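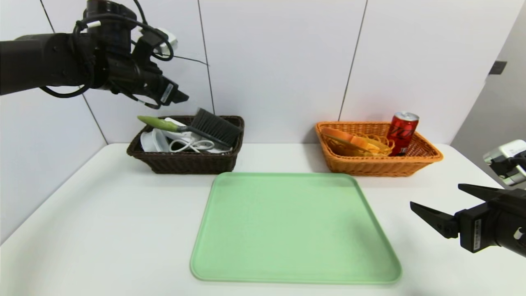 Ticket 253
Site: Nikbridge
Opened by: stores desk
Status: open

Problem: items from the two wicker baskets keep going back in the wrong one. The brush sheds into the dark basket and the bits get into everything else.

Tried first: shaking the dark basket out over the bin. Fine until August, then the same complaint again.

Tried second: sorting on the green tray. Brush on the tray first, then the rest, and wipe the tray between loads. 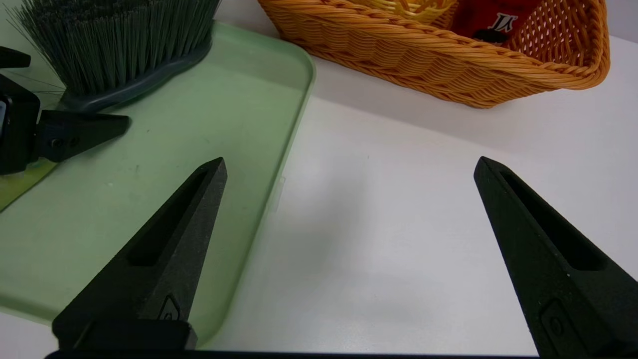 The tray wipes down well enough but the small marks stay. Washing-up liquid at 40 degrees made no difference to them. Not worth replacing it for that.

14:10. Dark basket to be emptied fully before anything goes back. Cans stay with the orange basket.

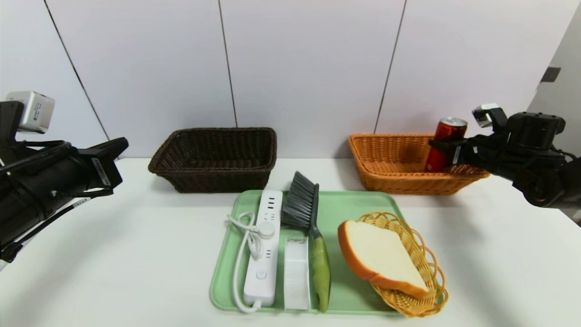
Red can at the right end of the orange basket, dark basket at the left.

Still to do: 2 basket labels on order from Trerum. Leave ticket open until they are on.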